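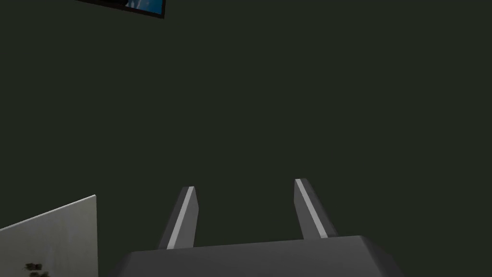 Fingers open, nothing between them: the gripper in Petska's simulator.

The arm was certain it had the mug. It closed its fingers, lifted, swung across the test kitchen at Drovanholm and lowered its hand toward the counter with all the care you'd want from a machine carrying hot tea. The mug was still on the shelf behind it. The fingers had closed on air.

Then came the part that got everyone's attention. With no mug to meet the counter, the hand kept going down, looking for the gentle bump that tells it a cup has landed. It found the counter with its own fingertips, didn't recognize the feeling, and pushed. A cutting board that had been leaning over the edge flipped up and hit the floor, and Kourosh Sharifi hit the stop button.

"It was beautifully smooth," he told me. "That was the scary bit. If it had jerked or stalled I'd have been on the button sooner."

That was the morning of 17th August, and the next few weeks at Petska turned into one of the most absorbing pieces of detective work I've come across in a long time. I spent two days with the team in Hillovham, in a low building behind a tire shop, and I left wanting to tell everyone I know about finger friction.

Petska makes a household arm for people who have trouble reaching and carrying. It rides on a wheeled base, it fetches things from shelves, and it is meant to work close to someone who may not be able to step out of its way. A missed grasp is ordinary in this business. Every robot hand misses. A missed grasp that the robot believes in is a different kind of problem, and engineers call it a phantom.

The hand has two fingers that slide toward each other. When they stop moving before they're fully shut, the software decides that something must be between them. A motor drawing more current than usual is taken as a second vote. It's an old, cheap, sensible trick, and it had worked in over 900 fetches that spring and summer without a complaint.

Sharifi's first thought was the camera. Perhaps the arm had seen a mug where there wasn't one? But the log had the mug in the right place to within a fingernail. The arm had simply reached a little short, and missed. So the question became why it hadn't noticed.

Enter the simulator, and Hamidreza Kordestani, who looks after it and talks about it the way other people talk about their gardens. It holds a plain rendered home with bits of furniture and pictures on display, and a copy of the hand built from simple blocks and bevels. He can drop a recorded fetch into it, run it again, nudge one thing, and run it once more (and again, and again, usually while eating lunch).

He replayed the August fetch 575 times. He moved the shelf. He moved the mug. He made the base roll to a stop a touch early. In a good share of the runs the simulated hand missed too, just as the real one had. And in every single miss it knew. The fingers slid all the way shut, the software said "empty," and the arm went back for another try.

"I was thrilled, and then I was really annoyed," Kordestani said. "The simulator was telling me we didn't have a bug."

What he had, of course, was a simulator with perfect fingers. Rendered fingers never pick up grease. Their rails never get sticky. They close completely because there is nothing in that tidy world to stop them, and no one had ever asked what would happen if there were.

So they took the real hand apart. Inside the left rail was a thin brown film, sweet-smelling, tacky to the touch. Sharifi scraped some onto a glass plate and everyone in the building came to have a look. It was syrup. The arm had been fetching a bottle of it for a breakfast demonstration in May, and a little had crept past the wiper and settled in. Month by month it had thickened. By August the fingers were slowing and stopping just before they met, with the motor straining against the drag. Stopped early, current high: two votes for a mug.

I love this fault. It has no villain and no dramatic broken part. Both of the hand's clues were honest readings of a real thing, and both had the same cause, so the second vote was never really a second vote at all. Sharifi drew it for me on the back of a packing slip, two arrows coming out of one sticky blob.

The fix arrived in layers. Kordestani went first and gave his simulated fingers some bad habits. He can now dial in drag on either side, or make one finger lag the other, or have them stall at any gap he likes. The first time he turned up the drag on the left, the August fetch played out exactly as it had in the kitchen, phantom mug and all. He ran down the hall to get people.

Next came a check that has nothing to do with the motor. Kozłowski, the small shop that machines Petska's fingers, cut a new set with room for a pressure pad along each inner face. If the pads feel nothing, the hand is empty, whatever the current says. The arm also does a little shut-and-open before its first fetch of the day, and if the fingers take too long to meet, it refuses to work and asks for a cleaning.

The last change is the one Sharifi cares about most. The old software would keep lowering until it felt the bump it expected. The new version knows how far down the counter is and gives up 3 millimeters past it, then backs away and waits. It also has a much lower limit on how hard it may press, mug or no mug. "I want it to be safe when it's wrong," he said. "It's going to be wrong sometimes. It's a robot in a kitchen."

There is still arguing to do. The pads dislike wet glass, and four of the trial households have yet to get the new fingers, so their arms are parked until Kozłowski delivers. Kordestani thinks the morning check should run before every fetch. Sharifi thinks people will get tired of waiting for their tea.

On my second afternoon they let me smear the syrup myself. I was generous with it. The arm rolled up to the shelf, opened and shut its hand, thought for a moment, and lit an amber lamp on its wrist. Sharifi passed me a cloth and a bowl of warm water, and I cleaned out the rail.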